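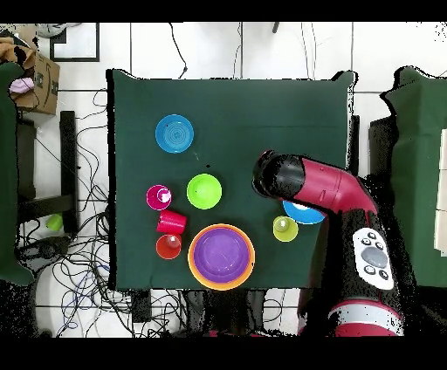

Utura Table Cell, overhead kit
$2,286, made to order in Clistport

I built the first Utura kit for my own bench, and I've been fussing over it ever since, so this page has got long. It's a tabletop pick-and-place setup with the camera looking straight down: mast, camera arm, mounting plate, cloth, cable kit, gripper pads and the Dodimness setup software on a stick. You bring the robot arm, the table and a computer. If you already own most of it, write to me and I'll quote you for the missing bits (I'd much prefer that to selling you a second mast!).

What's in the crate

Steel mast in two sections, with a clamp foot
Camera arm and depth camera, already bolted together
Base plate for the robot arm, drilled for the pattern you give me when you order
Dark green cloth, hemmed, plus a spare
Two pairs of gripper pads
Cable sleeve, hook-and-loop ties, floor clips
Hex keys, a steel rule, a printed target card

Putting it together

Start with the base plate. It goes on with seven bolts, and I want you to run them all in finger tight before you touch a hex key. Then work back and forth across the plate, a quarter turn at a time. I used to tighten mine one after another around the edge and the plate always ended up with a slight rock in it, and then I'd spend an afternoon blaming the calibration.

The mast comes next. Stand it on the floor and keep it off the table, please. A mast clamped to the tabletop shakes each time the arm stops, and the picture shakes with it. Set the camera 1,007 mm above the cloth, measured to the front glass with the steel rule. I know that's an odd number! It's where the lens on this kit gets the whole tabletop with a bit of floor on every side, and the Dodimness defaults are saved for it. If your ceiling is low you can go shorter, but then you'll need to redo the camera profile from scratch. Set aside an evening.
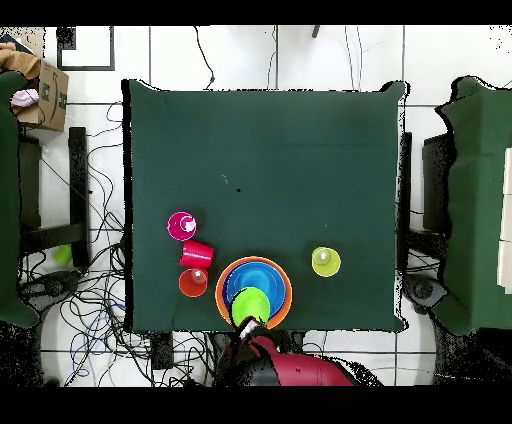

Cloth matters more than people expect. A shiny tabletop throws light back at the depth camera and you get holes in the middle of your work area, while a dull dark cloth stays nice and quiet. Pull it as flat as you can and clip it underneath. What you won't get rid of is the ragged black fringe along the outline of the table and around the arm, and it's worst where you'd like it least, like where the gripper reaches into nested bowls of orange, blue and lime green. I leave the edge filter in Dodimness on its middle setting for that. Turn it all the way up and it starts eating the rims of small bowls, and the grasp planner does silly things with a bowl that has no rim.

Looking after it

I wipe the gripper pads with a damp cloth at the end of a session and let them dry open. Plastic cups leave a slick film on them after a while, and you'll notice when an upright cup starts to slide as it's lifted. Swap the pads every 200 hours or so of running. They cost very little and they come off with one screw each side.

Check the mast clamp once a month. I put a stripe of paint marker across the joint, so if the stripe doesn't line up, it has moved. After any bump, even a little one with a chair, lay the target card on the cloth and run the short check. It takes less time than arguing with yourself over whether you need to.

Cables, well. Use the sleeve. I say this as somebody whose own floor is a poor advertisement for it. The one that really counts is the camera lead: give it a loose loop at the foot of the mast and a floor clip on either side, and keep it away from the arm's power cable. Most of the dropped pictures I've been asked to look into were a camera plug that had been tugged half out.
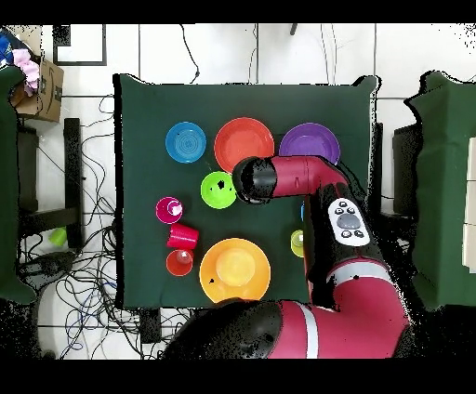

Do I have to calibrate again if I only change the cloth?

A new cloth of the same thickness needs no fresh calibration. Run the short check with the target card, and if the height reading has shifted, reset the table plane in Dodimness and carry on.

Ordering and repairs

Send me the bolt pattern of your arm's base (a photo with a ruler next to it is fine), the size of your tabletop and your ceiling height. I cut the plate once I have all that. Kits go out from the Chaturvedi workshop in Clistport, and I keep pads, clips and cloths on the shelf, so small orders leave fast.

If a camera arm comes loose or a plate gets bent, send back just that part and keep the rest standing. The workshop is shut for the first half of July, so get repairs to me ahead of that if you need them over the summer. Arms themselves I don't repair; that's for whoever made yours.

Page last changed 4 June 2026. New pad part, same price.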